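Iltitz客室打ち合わせ 議事録

場所：Selcombe、二階奥の客室および一階の食卓
出席：客室係、仕入係、洗濯係、受付、記録
欠席：夜間受付（意見は事前にメモで提出）
配布物：前回議事録、仕入れ一覧、備品の控え

## 1. 前回議事録の確認

前回議事録は訂正一か所で承認。「浴室マットの交換は受付が行う」とあるのは客室係の誤り。記録が直して綴じ直す。

前回の宿題のうち、廊下の電球交換、浴室の鏡の留め具、玄関の傘立ての移動は済み。シーツの在庫表は未了で、次回まで持ち越す。在庫表の書式は今のものを使い、棚ごとに行を分ける。洗濯係からは、棚の段が変わったら表も直してほしいとの要望があった。表の置き場所は洗濯室の扉の内側で変わらない。

浴室マットの新品はまだ届いていない。仕入係が納期を問い合わせ中。届くまでは古いほうを洗って使う。

## 2. 客室のトレイ

客室の卓に置くトレイについて、今回いちばん時間を使った。

春から金色の四角いトレイを使っている。それまでの籐のかごは網目に菓子の粉が入り、掃除がしにくかった。金色は好き嫌いが分かれるとの声が前回出ていたが、受付によると、宿泊客から色についての苦情はない。客室係は拭くだけで済むので助かると述べた。ただし指の跡が目立つ。乾いた布で最後に一度拭くことを手順に加える。

置き方がまちまちになっている点が話し合われた。布類を壁ぎわに寄せて菓子を手前にまとめる人と、布類を真ん中に置いて周りに小袋を散らす人がいる。客室係の中でも意見が割れた。
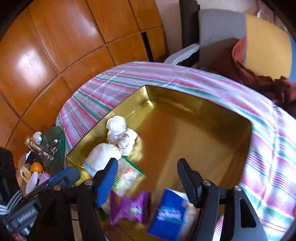 金色のトレイ。白い布類は左の壁ぎわ、小袋は手前。右側は空き。

寄せて置く案については次の意見が出た。

- 右側が空くので、鍵や眼鏡を置いてもらえる（受付）
- 片側だけ詰まって見える。空きを半分まで取らなくてもよい（仕入係）
- 布の丸め方がそろっていないと、寄せたときに余計に目立つ（洗濯係）
- 補充のとき、何が減ったかすぐ分かる（客室係）

夜間受付のメモには、夜遅く着いた客は荷物を卓に置くので、トレイに空きがあるかどうかはあまり関係がない、とあった。一方で、トレイの外に案内の紙を置くと荷物の下になるとも書かれており、これは出席者も同じ意見だった。案内の紙の置き場所は項目4で扱う。

決定：布類は壁ぎわに寄せる。小袋は手前。右側は空けておく。トレイの向きは卓の縁に合わせる。斜めに置いてもかまわないのではという意見もあったが、部屋ごとに違うと直す手間が出るため、そろえることにした。

菓子の小袋については、紫の包みと青い包みを今の組み合わせで続ける。透明の袋に入ったものは、ラベルの面を上にして置く。洗濯係から、布と菓子を同じトレイに入れるのはどうかという意見が出た。袋が開いていなければ問題はないが、端が破れたものは出さないこと。補充の前に袋の端を一つずつ見る。

賞味期限の確認は今まで仕入係が月に一度まとめて行っていた。今後は補充する人が出す前に見る。仕入係の月一度の確認はそのまま残す。期限の近いものは棚の手前に出し、期限を過ぎたものは廃棄して控えに書く。休憩室に回すのはやめる。

辛いものや匂いの強いものは置かない。これは以前からの決まりだが、仕入れ一覧に書かれていなかったので書き足す。

## 3. 布類の丸め方

洗濯係から、丸め方を一つに決めてほしいとの要望。今は次の三通りがある。

1. 端から巻いて、渦が見えるように置く
2. 巻いた上からもう一枚かぶせるように包み、丸く仕上げる
3. 四つ折りにしてから巻く

巻いて渦を見せるやり方は早い。丸く包むやり方は見た目が滑らかだが、時間がかかり、ほどいたときに皺が残る。四つ折りは棚に積むには都合がよいが、トレイでは厚みが出る。

その場で客室係と洗濯係が同じ布で試した。渦が見える巻き方は、巻き終わりを下にしないと緩む。包む方法は、人によって大きさが変わった。受付は、どれでもよいが同じトレイの中で違うのはよくないと述べた。

決定：トレイに入れるものは端から巻く方法で統一する。巻き終わりは下。縁に帯のあるものは帯が外に出るように巻く。大きさの違う布を一緒に入れるときは、大きいほうを手前にする。

Drenanoから届いた新しい布は、初めに一度洗ってから出す。毛羽が多く、金色の面に付くと目立つ。洗濯係は最初の洗いを他の物と分けたいと言い、そのようにする。洗剤は今のまま。柔軟剤は使わない。

古くなって薄くなった布は雑巾に回す。角に糸で印を付けて、客室用と混ざらないようにする。印の糸の色は洗濯係が決める。先月、印のない雑巾が客室の棚に一枚入っていた件は、受付が気付いて戻しており、客の目には触れていない。

## 4. 卓と卓布

縞の卓布については、Taheriの見本帳にあるものと比べた。今の卓布は桃色や緑、青の線が入っていて、部屋が明るく見えるという意見と、トレイと合わせると賑やかすぎるという意見があった。無地に替える案は見送り。次に傷んだときに改めて考える。

折り目については、畳んでしまっておくと線が残る。しまうときは筒に巻く案が出た。筒は仕入係が探す。見つかるまでは、敷く前に霧を吹いて手で伸ばす。アイロンは急ぎのとき以外は使わない。台を二階まで運ぶのが負担になっている。

卓布の垂れ方は左右をそろえる。窓側が短いと日に当たって天板の色が変わるので、窓側を少し長めにしていた部屋があったが、これもそろえる方に合わせる。

案内の紙は立てて置く。立てる台は木のものが棚に余っているので、まずそれを使う。紙はA5の片面。受付が文面を短くして次回持ってくる。朝食の時間、鍵の返し方、窓の閉め方だけを載せる。周辺の店の案内は階段下の棚に移す。

卓の上にトレイと案内の紙以外のものは常置しない。花瓶は冬まで出さない。

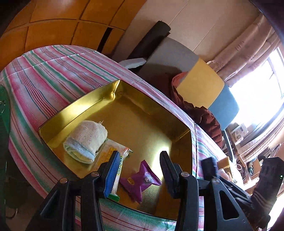

Selcombe、2023年5月29日

以下は二階奥の客室に移ってからの記録。窓のカーテンは左右に開けたまま進めた。

## 5. 部屋の片付け

トレイの中身を見ながら、項目2の決定どおりになるかを確かめた。白いタオルは水色の帯が縁にあるもので、左上の隅に置いてあった。手前に黄と橙の印刷の入った白い小袋、その並びに紫の菓子の袋。白い小袋はタオルの下に入り込まない位置に出すこと、紫の袋はマークのある面を上にすることを確認した。

トレイの底に光が映り込んで、菓子の文字が読みにくいという指摘が受付からあった。トレイの底に白い紙を敷く案が出たが、紙がずれるので採らない。卓を窓から離す案は次のとおり検討した。

- 壁ぎわに寄せると、洋服だんすの扉を開けるときに当たる
- 中央に出すと、通り道が狭くなる
- 今の位置でトレイだけ奥に寄せれば、布が手前に広く残る

最後の案で試す。トレイを動かすときは両手で持ち、卓布を引きずらない。

壁の前に黒いマットが巻いて立て掛けてあり、斜めになっている。倒れてもけがをするような重さではないが、音がする。立て掛けるのをやめて、洋服だんすの下の段に寝かせて入れる。長さが入るかどうかは客室係が測る。入らない場合は紐で縛って隅に立てる。

灰色のクッションと小さな白い枕は、今の組み合わせで置く。枕はクッションの左端に寄せてあるが、これを真ん中にするか端にするかで少し話し、端のままとした。カバーは枕のほうが先に汚れるので、洗う回を分ける。クッションのカバーは毎月、枕のカバーは客が替わるたびに洗う。

黄色い背の椅子に赤茶の衣類が掛かったままになっていた件。椅子は客が座る場所なので、物を掛けない。洋服だんすの中にハンガーを足すことにした。ハンガーは木のものを優先し、針金のものは外す。部屋に残っていた衣類の扱いは受付の忘れ物の決まりに従い、袋に入れて札を付け、控えに書く。札には見つけた部屋と見つけた時間帯を書く。色と形も書いておくと電話での問い合わせに答えやすい。

洋服だんすの扉は、板と板の間に暗い隙間の見えるところがある。扉がきちんと閉まっているか、掃除の最後に確かめる。蝶番が緩んでいる部屋があるかどうか、客室係が全室を見て回り、次回に報告する。ねじを締めるだけで直るものはその場で直してよい。

床の隅のコードは足に掛からないよう壁に沿わせる。留め具は粘着の弱いものを使う。前に使った強いものは剥がすときに壁の塗りが取れた。

カーテンは、掃除の間は開け、終わったら半分まで閉める。日差しの強い日は卓布の色が飛んで見えるほど明るい。夏は閉め方を変えるかもしれないので、7月の打ち合わせで取り上げる。

## 6. 仕入れと費用

仕入係から説明。

| 項目 | 内容 | 費用 |
|---|---|---|
| 菓子の小袋 | 補充分 | 2,000円 |
| コードの留め具 | 粘着の弱いもの | 1,000円 |
| 小袋の注文数 | 次の一回分 | 50袋 |
| ハンガー | 木製 | 見積り待ち |
| 卓布用の筒 | 紙製 | 見積り待ち |

菓子の補充は予算内で承認。留め具も承認。ハンガーと筒は見積りが届いてから、受付と仕入係の二人で決めてよい。金額が菓子の補充より高くなる場合は次回に回す。

注文数を増やして単価を下げる案があったが、期限の管理が難しくなるとして見送った。棚の広さも足りない。棚を増やす話は洗濯室の配置と関わるので、今回は扱わない。

Drenanoの布の追加は22枚で承認。大きいほうは足りているため、小さいほうだけを頼む。届いたら洗濯係が枚数と縫い目を見て、受け取りの控えに印を付ける。縫い目のほつれがあったものは使わずに返す。前の納品でほつれが見つかった分の交換はまだ終わっていない。仕入係が今回の注文と一緒に連絡する。

Taheriの見本帳は借り物なので、今週中に返す。送料はこちらの負担。布の切れ端を一枚外して見ていたため、元の頁に戻してから送ること。

## 7. 掃除の手順の書き換え

今の手順書は籐のかごを使っていた頃のもので、トレイの項目がない。次の順で書き足す。

- 前の客の残したものを全部下ろす
- 開いた小袋、端の破れた小袋を捨てる
- 金色の面を湿らせた布で拭き、そのあと乾いた布で拭く
- 四隅は布を指に巻いて拭く
- 布類を巻いて左の壁ぎわに置く
- 小袋を手前に置く。文字のある面を上にする
- トレイを卓の奥に寄せ、縁に向きを合わせる

研磨剤の入った洗剤は使わない。アルコールは使ってよいが、吹きかけずに布に取る。傷が付いたトレイは裏に印を付けて予備に回す。

未開封の小袋が残っていた場合にそのまま次の客に出すかどうかで意見が分かれた。受付は全部取り替えたほうがよいとし、仕入係は袋に傷みがなければ出してよいとした。当面は、潰れや皺のないものに限り出してよい。客から意見があれば改める。タオルは使われた様子がなくても毎回替える。

手順書の原稿は記録が作り、客室係が一度そのとおりに動いてみてから清書する。文字は今より大きくする。写真は入れず、置く位置を線で描いた図を一枚付ける。古い手順書は各階から回収して捨てる。洗濯室の壁に貼ってあるものも忘れずに外す。

## 8. その他

- 夜間受付のメモに、二階の廊下の足元灯が早く消えるとあった。時間の設定を受付が見る。
- 客室の窓の取っ手が固いとの声がある。油を差す前に、ほこりを取ってみる。
- 雨の日に玄関で渡すタオルは、客室用と分ける。色付きのものを使う。置き場所は傘立ての上の棚。
- トレイの予備は洗濯室の上の段に移した。金属どうしが擦れないよう、間に布を挟むこと。
- 食卓のほうの卓布は別の柄なので、客室のものと一緒に洗わない。

足元灯については、前の設定に戻すだけでよいかもしれないので、まず控えの紙を探す。

## 9. 宿題

| 担当 | 内容 | 期限 |
|---|---|---|
| 記録 | 前回議事録の訂正、手順書の原稿 | 次回 |
| 客室係 | 洋服だんすの下の段の長さ、蝶番の確認 | 次回 |
| 洗濯係 | 雑巾の印の糸、シーツの在庫表 | 次回 |
| 仕入係 | 浴室マットの納期、筒とハンガーの見積り、ほつれ分の交換 | 届き次第 |
| 仕入係 | 見本帳の返却 | 今週中 |
| 受付 | 案内の紙の文面、足元灯の設定 | 次回 |

次回は7月の予定。日は受付が予約の入り方を見て知らせる。二階奥の客室が使えないときは一階の食卓で行う。

追記：散会後に客室係が洋服だんすの下の段を測った。黒いマットは巻いたまま斜めにすれば入る。紐は要らない。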